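# The long negotiation over the Gurance crossing

*September 2024*
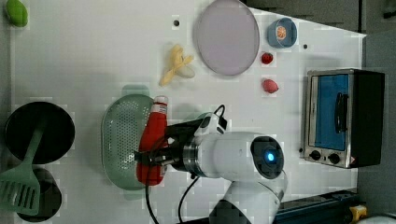
A red ketchup bottle among kitchen items and toy foods on a white tabletop.

The transit agreement between Zunberg and Gurance runs to 60 articles, and most of them have never been in dispute. The two governments settled the opening hours of the crossing, the uniforms of the inspectors and the languages of the forms in their first season of talks. What has kept the delegations at the table is Article 14, on the inspection of processed foods, and a single annex attached to it.

The previous arrangement dated from a time when the road carried little more than local traffic. Lorries were inspected on both sides, first by the authorities of the country they were leaving and again by those of the country they were entering. When the bypass at El Sherbiny opened, commercial traffic rose quickly, and the same procedure that had once taken a morning began to take two days. Growers on the Gurance side complained to their ministry. Hauliers on the Zunberg side complained to theirs.

The first response was an exchange of notes, courteous in tone and limited in effect. Zunberg proposed that each side should recognise the certificates of the other. Gurance accepted the principle but asked for the right to take samples. Zunberg replied that a right to sample without limit would amount to a second inspection under another name, and the matter passed from the trade officials to the foreign ministries.

It has remained there, and the change of hands has altered the discussion. Trade officials had argued about laboratories and temperatures. Diplomats have argued about reciprocity, precedent and the wording of the preamble. A draft circulated in the spring contained three versions of the same sentence in square brackets, one of them differing from its neighbour only in the choice between "shall" and "will".

The commercial stakes are modest by international standards, though they matter a good deal locally. Last year 3,347 consignments of preserved fruit, sauces and dried goods were declared at the crossing. Dorex, the largest processor in the district, employs nearly 4,000 people at the height of the season and sends much of its output over the border. Smaller producers have less room for delay. Several now use the coastal route, which is longer but has predictable hours.

Both delegations have taken care to keep the dispute apart from older disagreements. The question of the upper pastures, which led to the withdrawal of an ambassador a generation ago, is absent from the agenda by mutual consent. Officials on each side describe this restraint as the chief achievement of the process so far. Critics in the Zunberg assembly take a harsher view and say that a government unable to agree on the sampling of jars is unlikely to agree on land.

A compromise is now under discussion. It would create a joint inspection post at El Sherbiny, staffed by both services under one roof, with a yearly ceiling of 2,000 samples divided equally between them. Any increase would require written consent from both capitals. Gurance favours a trial period of two seasons. Zunberg would like the post to be permanent from the outset, with a review clause.

There remains the matter of jurisdiction. The building would stand on Gurance territory, and inspectors from Zunberg would need some form of protection in the exercise of their duties. Full immunity has been ruled out. Legal advisers have suggested a narrower formula covering official acts only, modelled on the terms already in force for the railway.

The delegations meet again in October, when the text of Article 14 will be read aloud in both languages. The annex has been placed last on the agenda, after the arrangements for parking.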